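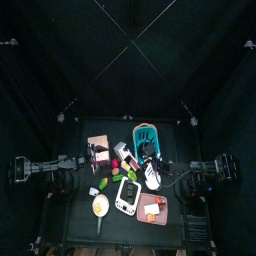 Float work, port side
2013-01-23

Got a full afternoon on the float at last, so writing this up before I forget which rivets I meant.

The port float came back from Maltier with the keel strip off and the two bottom skins loose from the step aft. I cleaned out the third compartment first. Lots of old gray sealant in there, three layers of it in places, and under the last layer the original zinc chromate is still bright green! Always nice to find. Corrosion is worse toward the step, as we figured. I marked the bad spots with grease pencil and left the borderline ones alone until somebody with better eyes than mine has a go with the light.

Drilled out 47 rivets along the chine. Most popped clean. A few of the holes are egged out and will have to go up a size, and I circled those in red – please don't buck anything into a red circle yet. The bulkhead behind them looks straight, but I only checked it with the short straightedge (the long one is still over with the Kanaan wing, I think).

Sealant: we have one can of the Brullora stuff left and it's stiff. I stirred it for ages and it still pulls like taffy. Fine for the inspection covers, I wouldn't trust it below the waterline. Need to order more before we close up the bottom, and let's get the slower cure this time, I was chasing it the whole way down the seam back in November and it skinned over on me before I got to the end.

Main strut fitting. The drawing calls for a 90 degree bend on the doubler and the one we made measured shy of that, springback I guess. I put it back in the brake and overdid it, so now it's a bit past. Will make a new one from the same sheet. There's enough left for two more tries if I lay them out nose to tail.

Beaching gear pins are in the coffee can on the Zosik shelf. One is bent.

Next time:
New doubler, and anneal it first.
Ream the red circles.
Dye check the strut bolts, all of them, the spares too.
Find out if the bilge pump tubes were aluminum or copper on the wartime floats. The manual says one thing and the float says another. My money's on the float.

Compressor cut out at 80 psi again. I bled the tank and it came back up.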